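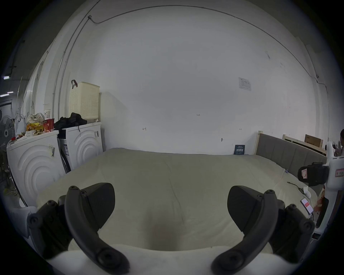
Jista Lash & Brow Tint - your questions

Got a lot of the same emails in August so putting the answers in one place. Will add more when I get a minute.

How long does the tint last?
Brows, up to four weeks on the hair. Lashes a bit longer. Oily skin, oil cleansers and daily swimming all fade it faster.

Do I need a patch test?
Yes. Every time you open a new shade, even if you've used Jista for years. Dab behind the ear or inside the elbow, leave it 48 hours. Itching, redness, swelling - don't use it.

Which shade for gray brows?
Soft Brown first. Gray hair is stubborn, so leave it on the full 12 minutes. Still too light, go again the next day with Deep Brown. Don't start with Black, it reads very harsh on most people.

Can I mix shades?
Yes, as long as they're both Jista. Princess Villanueva mixes two parts Soft Brown to one part Graphite for cool-toned clients and it looks great. Please don't mix with other brands' developer.

It came out too dark. Help!
Dont panic. Wash with a clarifying shampoo on a cotton pad, closed eyes, rinse well. Repeat at night. It softens a lot in two or three days. No bleach, no lemon juice, no peroxide near your eyes.

It stained my skin.
Micellar water right away. For next time, a thin line of petroleum jelly around the brow, but keep it off the hairs or the color won't take.

How many uses in a tube?
35 brow applications if you use a pea-size amount. Lashes use less.

Can I wear contacts?
Take them out first. Put them back in an hour after rinsing.

Is it OK after lamination?
Tint straight after lamination, same appointment, half the time. Lamination opens the hair so it grabs color fast.

Pregnant or nursing?
Ask your doctor. We can't advise on this one.

Do you ship the refill packs?
Yes. Orders in before 2 pm go out same day. Free shipping over $33.

My order says item 437, what is that?
The refill developer. Same product as before, new number. Nothing changed in teh formula.

Returns?
Unopened only, sorry. Damaged in the mail - email Lorna Espiritu with your order number and she'll send another.

Do you sell to salons?
Yes, Sang-wook Ma handles trade accounts. License copy needed.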